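Early Years Materials, Session 8: The Number Puzzle
By Nattawut Nuchit
8 March 2024
Filed under: Course Handouts, Play & Number
3 comments | 12 shares

Carried over from last time: if you borrowed the Zürcher bead frame, it is due back. It was due back in November as well.

Today is the wooden number puzzle, the thing every setting owns and hardly any setting owns all of. You will meet it in a cupboard, under a tray of something sticky, with the 4 missing. The Sterkley catalogue lists 400 table toys and a good share of them are this one with different fruit.

What the child is doing

A numeral tile asks for one sort of knowing (that squiggle is called "five"). A picture tile asks for another (there are this many ice creams, and if I touch each one and say a number I'll get there). Adults treat these as the same job. Watch a three-year-old recite happily up to ten while pointing at four cars and you'll see they are barely acquainted.

Then there's the jigsaw edge. A child can finish the whole board by shape and never look at a number. This is a perfectly good puzzle and a hopeless maths lesson, so decide beforehand which you are running.

Setting it out

Plain table, board flat, nothing else on it. Take out one piece to begin with. The Huma notes in your pack suggest tipping out the lot, and I invite you to try that at ten to twelve with hungry children. Leave the neighbours in place, so there is something to read along the row. Hand over the loose tile without naming it, then wait. Trainees find the waiting very hard. Count to 7 in your head if it helps.

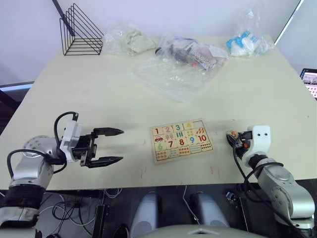

What should I do if the child tries to put the piece in upside down?

Leave them to it for a bit. Most will turn it themselves once it refuses to sit, and if they don't, ask which way up the number goes.

For next week: read the Bultberg chapter on sorting, and write up one child with one puzzle, 500 words at most. I will stop reading at the limit, even if somebody is about to find the 4.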